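How to Prepare a Stock Solution and Dilute It for Class Use
Kindalstead Teaching Laboratories
Last revised 2018-10-08

Purpose
Instructors and teaching assistants should follow this procedure when preparing table salt solutions for introductory classes. It replaces the handout issued in August.

Before you begin
Wear eye protection and gloves. Confirm that the balance is level and has been set to zero with the weighing dish in place. Use distilled water only. Tap water leaves a film on the glass and changes the readings.

Preparing the stock solution
The stock solution contains 10 grams of salt in every 100 milliliters.

Step 1. Weigh 10 grams of salt into a clean, dry dish.
Step 2. Transfer the salt to a beaker. Rinse the dish into the beaker twice with a small amount of water.
Step 3. Add water until the beaker is a little over half full, then stir until no grains remain.
Step 4. Pour the solution through a funnel into a 100 milliliter volumetric flask. Rinse the beaker and funnel into the flask.
Step 5. Add water until the bottom of the curve rests on the line. Use a dropper for the last portion -- a flask filled past the line must be discarded and started again.
Step 6. Stopper the flask and turn it over slowly several times.

Diluting for students
To make a solution at one fifth of the stock strength, measure 2 milliliters of stock with a pipette and bring the total to 10 milliliters with water. Mix well. Rinse the pipette with the next solution before each change of strength, working from the weakest to the strongest.

Labeling and storage
Write the contents, the strength, the date and your initials on every container. Labels go on the body of the bottle, never on the cap. Batches larger than 300 milliliters must also be entered in the preparation log kept by Gitau Lukumay.

Test tubes should be kept upright in a rack while in use.
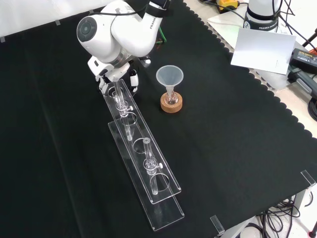 Questions about quantities for a particular course should be sent to Oduor Temba before the order is placed.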